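The Work Table at Pledholm: Surface, Cables and Baskets

Posted Tue 12 November

The white work table at Pledholm has now been in regular use for long enough to warrant a proper account of its condition. Readers who followed the earlier entry on the walls will recall that the pattern was chosen before the table was, and that the author had reservations about placing a plain pale surface beside so much colour. Those reservations have been withdrawn. The patterned walls are bold and the table is quiet, and the arrangement is satisfactory in daylight and in the evening.

What was not anticipated is how readily a pale surface records its use. Scuffs, short scratches and small dark specks have gathered on it, and they are most apparent when the light comes in low from the side. Guests do not remark on them. The author does notice them, usually when sitting down to do something else. 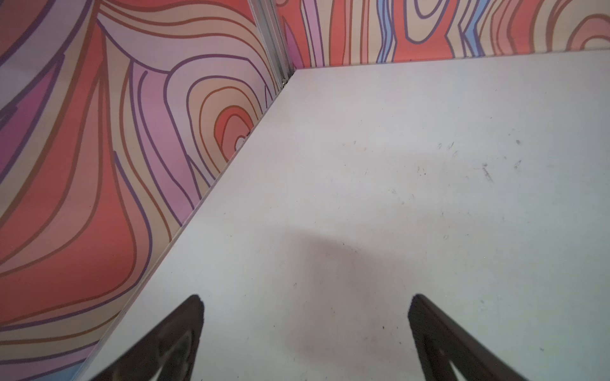 Cleaning the surface

Cleaning is carried out on Sunday evenings with a soft cloth, warm water and a small quantity of Vonus, applied to the cloth and never directly to the table. The greater part of the dust and fingermarks comes away at the first pass. The scuffs are another matter. A melamine sponge was tried for 2 weeks and lifted several of the fainter marks, although it also dulled the finish in one corner, and its use has been discontinued.

It has been decided that the remaining marks will be left as they are until December, when the table can be cleared and given proper attention. A touch-up kit was purchased from Drillis at a cost of 23 dollars and is in the hall cupboard, unopened. The instructions call for a dry day and an open window, neither of which has been available at a convenient time this month.

Items kept on the table

A review of what is left out on the table was overdue. The principle adopted is that an item may remain on the surface while it is in use and should be returned to its place at the end of the session. The principle is observed unevenly. Markers are the worst offenders in this household. One is taken out to label a parcel, put down within reach, and found in the same position the following morning.

The headset presents a larger difficulty. It was bought for its colour, which the author does not regret, but the cable takes up a good deal more of the table than the headset itself. 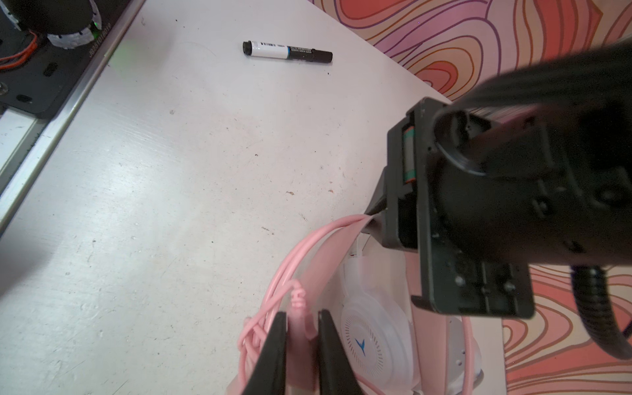
A marker and the pink headset on the white table.

Managing the cable

Several methods of storing the cable have been attempted over the year. Wrapping it around the headband was the first, and was abandoned on the view that it could not be good for the wire. A hook under the table proved too low and too easily knocked by a knee. A Mondal cable sleeve was then ordered online, measured 40 centimetres on arrival, and turned out to be of use only for the lamp.

The present method is the simplest of those tried. The cable is gathered in wide, loose loops, each about as large as the hand allows, and laid flat beside whatever it belongs to. No tie is used. Loops of this kind do slide and open when anything brushes past them, and the cable will occasionally find its way to the edge of the table.

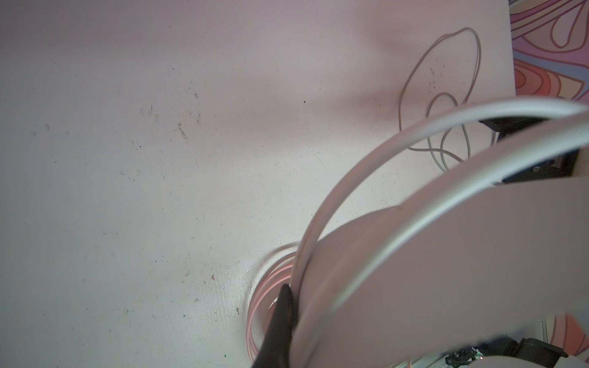

A loosely looped cable can at least be picked up and used without first being untangled, and on a weekday morning that counts for a great deal. Should the loops continue to wander, a shallow tray will be considered. The author has seen one in dark green that would suit the walls, though the price was difficult to justify for the purpose.

The wire baskets

The most successful addition has been the black wire baskets. The long one hangs on the back wall, and the second is fixed to the left-hand side with small white cable ties. Both keep their contents off the table and in plain sight, and the mesh allows the wall pattern to show through - a point in their favour, given the trouble taken over that pattern.

The left-hand basket holds the clear packing tape and a marker, these being required together whenever a parcel is sent. The long basket was intended for the headset and its cable. That allocation remains under review, as the habit of putting the headset down on the table has been difficult to break. 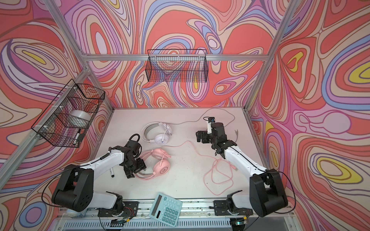 A reader has written in response to the previous entry to ask whether cable ties are strong enough for a basket in daily use, having had 2 of them snap under a load of paint tins, and recommends metal hooks for anything heavier than stationery. The same reader suggests that the headset be hung on the outside of the basket, with its cable dropped inside, and reports that this has worked well at home for 9 months.

The suggestion regarding the headset will be tried this week. As to the ties, those at Pledholm have given no trouble so far, and no paint tins are kept in the baskets. Metal hooks will be looked at on the next visit to Drillis, together with a replacement for the soft cloth, which has begun to shed.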